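The Small White Wheels of Braltport
By Polyxeni Galanis
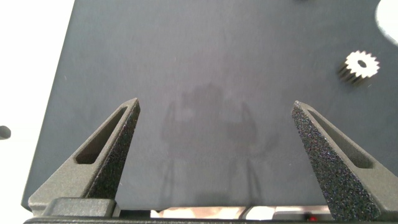 When my uncle's kitchen scale stopped working, he did not look for a new scale. He opened it with a butter knife and found one gear with a broken tooth. Then he put the gear in an envelope and sent it to me, with a note: "You live in a city. Find the brother of this."

It took me most of December. In Braltport there is one shop that still sells such parts by the piece. It is called Venkataraman, and it stands behind the bus station, between a bakery and a place for keys. The catalog has 3,381 entries, and more than 300 of them are spur gears. This is the plainest kind of gear, with straight teeth and a hole in the middle for the shaft.

I learned there that counting teeth is only the start. Two gears can have the same number of teeth and still refuse to turn together, if the teeth are not of the same size. The hole must fit too. If it is too wide, the gear slips on the shaft. If it is too narrow, somebody will push it with force, and the gear will crack a week later.

The woman at the counter advised me to work on a cloth or a soft mat of one dull color. Small gears like to roll, and on a shiny table they roll far. She also told me never to put grease on a plastic gear before asking which grease, as some kinds make the plastic weak.

My uncle's gear had 20 teeth when it was whole. I bought three of the same, in case he should drop one. He fitted the first on a Tuesday evening and called me to read the weight of a lemon: 100 grams. The other two are in a jam jar on his shelf, next to the buttons.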